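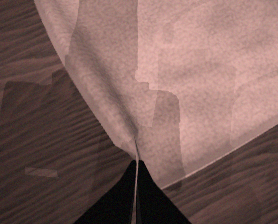 Pale cloth on wood, gathered into a long fold.

The equipment return, and what to do with it before the holidays

Posted 2018-09-30 by Hemi Goodwin

Hello again, everybody. I had meant to write this one over the summer, and then the summer went where it usually goes. But the pale green envelopes from the town assessor have started landing on doormats up and down Eberhard Street, and I have had so many calls and so many people catching me in the checkout line at Jamine that I think it is best to sit down and put it all in one place.

The envelope holds the Venddale business equipment return. If you run a business in town, even a very small one out of your spare bedroom, the town wants a list of the things you use to run it: tables, shelving, computers, sewing machines, ovens, the cash register, the sign over the door if you own it. You don't list your stock. The bolts of fabric you plan to sell, the jars of honey, the paperbacks, all of that stays off. I mention it first thing this year after seeing two returns in July from people who had carefully written in every last item on their sales floor and were about to pay tax on the lot of it (one of them had done it that way for years, bless her, and we are now writing a very polite letter asking for some of it back).

So what has changed? Mostly the small business line. It used to be that everybody filed the long form and everybody paid something, even if it came to the price of a sandwich. Starting with this return, if the total tax on your equipment would come to less than $137, the town doesn't bill you at all. You still have to send in the form! Please read that sentence again and then read it to your husband or wife. The waiver only counts if the form arrives. If it doesn't, the assessor makes an estimate of what you own, and those estimates are never on the shy side. A member who makes curtains in her garage got an estimated bill of $845 last year on equipment that I don't think would have brought that much at a yard sale. We did get it sorted out, but it took until after Easter and a good many phone calls, and she had to send the money first and wait for it to come back.

The other change is on the second page, where they ask for the date you bought each thing and what you paid. In the past you could lump items together by year, and a lot of us got into the habit of writing "misc. tools" and a round number. The new form wants each item on its own line if it cost more than a small amount, which is printed at the top of the page, and the rest can still be lumped. If you have a shoebox of receipts, now is the time to get it down off the shelf. If you have no receipt, a bank or card statement will do, and if you don't have that either you may write "estimated" next to the figure. I asked at the counter and was told that an honest estimate is fine so long as it is marked as one. They were very nice about it, I should say. I went in expecting to take a number and wait and I was out again before my parking ran out.

Things you rent or lease go in their own box at the bottom, with the name of the company that owns them. I know plenty of you have your card readers and registers through Merkonel, and the question I get most is whether to list them. You do, but only in that bottom box, and with no dollar figure. The owner reports the value on their own return. If you put a value next to it you may both end up taxed on the same machine, and untangling that is a slow business. If you bought yours outright, it goes up top with everything else you own. Your agreement should say which it is, usually on the first page, and if you can't find the agreement, ring them and ask for a copy now while there's no hurry.

Now, about things you use at home and for work both. This is where it gets a bit woolly and I wish the instructions were better. The kitchen table where you do your invoices is not business equipment, and you can leave it alone. A computer you use mostly for the shop should go on. A van you drive to market is handled through the vehicle tax and doesn't belong on this form at all, but the racks you had fitted inside it do, if they come out. I had a long talk with a baker about a mixer that makes birthday cakes for the family as well as the bread for the Saturday stall, and in the end we put it on at full cost, for the reason that splitting it would have meant an extra page and saved him pennies.

Equipment does get cheaper in the eyes of the town as it gets older, by the way. The schedule is on the back of the instructions. Most things lose value over eight years and then sit at a low floor for as long as you go on using them. So please take off anything you have sold, scrapped or given to your nephew. I found a fax machine on my own list this spring. I couldn't tell you when it left the building, but I had been paying a little something on it all that time, and I do this for other people!

If your business opened partway through the year, you file for what you owned on the last day of it, and you don't need a full 12 months behind you. If you closed, write the closing date across the top, sign it and send it in anyway, or the envelopes will keep coming. And if you moved from one address in Venddale to another, there's a little change of address box that is very easy to miss, tucked under the signature.

A word on keeping copies. The assessor's office will stamp a second copy for you if you bring the form in by hand, and I would urge you to do that if you can get there. If you mail it, take a copy first and put it with the receipts. Next year's form will be a great deal less bother when you can start from this one, and if you ever sell the business the buyer will want to see the list.

I'm happy to look over anyone's return before it goes in, and there is no charge for members. Bring the form, last year's if you can find it, and whatever paper you have, in whatever state it's in. I have seen receipts with soup on them. Leave a message at the association office if I don't pick up, and speak slowly when you give your number, as the machine cuts off the end if you rush.

Next time I hope to get to sales tax at craft fairs, particularly the ones over the county line, where the rules are different again and a couple of you have already run into trouble.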